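I went to see the people at Nisbet on a grey morning in January, at half past seven, which they thought was a lie-in. Nisbet is a bakery with a shop on the front and a long narrow kitchen at the back, and I'd come to talk about how you serve bread. Not how you bake it, there are shelves of books on that. I wanted to know about baskets!
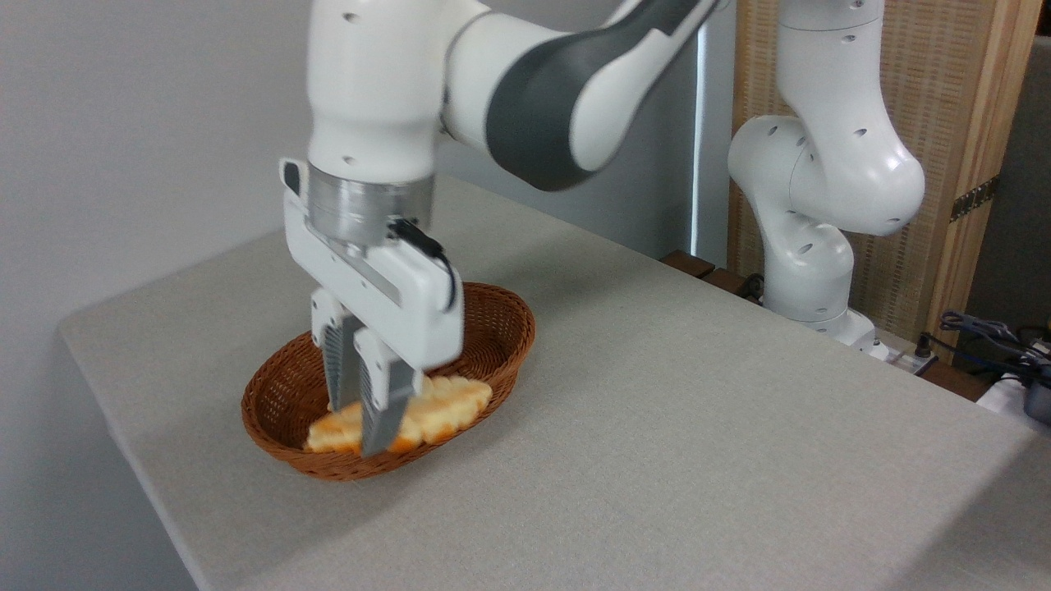
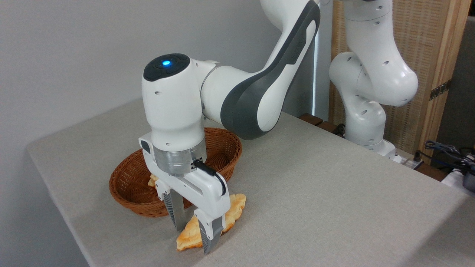 Plates make the bottoms sweat, came the view from behind the counter before I'd even got my coat off, and from then on I could hardly write fast enough. The head baker has been at it long enough to have strong feelings about everything, and a plate under something warm is very near the top of the list.

"Put a pastry on china and the steam's got nowhere to go," she told me. "You come back and it's gone limp underneath. Wicker lets it breathe. My gran knew that and she couldn't bake to save her life."

So what should we be buying? She likes an oval, and she likes it shallow -- deep baskets are for crusty rolls, she reckons, and anything with layers gets squashed at the bottom of one. The shop used to get theirs from Wumonetti, who did a good tight weave, and the last order was for 60 of them. They've been using those ever since, apart from a few that went home with customers and never came back.

I asked about lining them. Big sigh. "A cloth if it's for the table and people are coming. At home, on your own, who's looking? Shake the crumbs out over the sink." She does give them a proper brush every evening, with a dry nail brush, and she won't have them soaked. If one gets jam in it, a damp cloth and then a night on top of the oven.

Then there's how you pick the things up. Her assistant, who'd been folding boxes and pretending not to listen, joined in here. "Round the middle," he said. "Everyone goes for the tip and the tip comes off. Then they look at you as if you'd sold them a broken one."

They sold 467 croissants in the week before I came, and he claims he could tell you which customers are tip people. I'm one, I'm afraid. I kept quiet and had another coffee.

Before I left I asked whether she ever has one herself. "The flat ones," she said. "The ones that didn't rise. More crust on them." She put two in a bag for me and went off to see to the ovens.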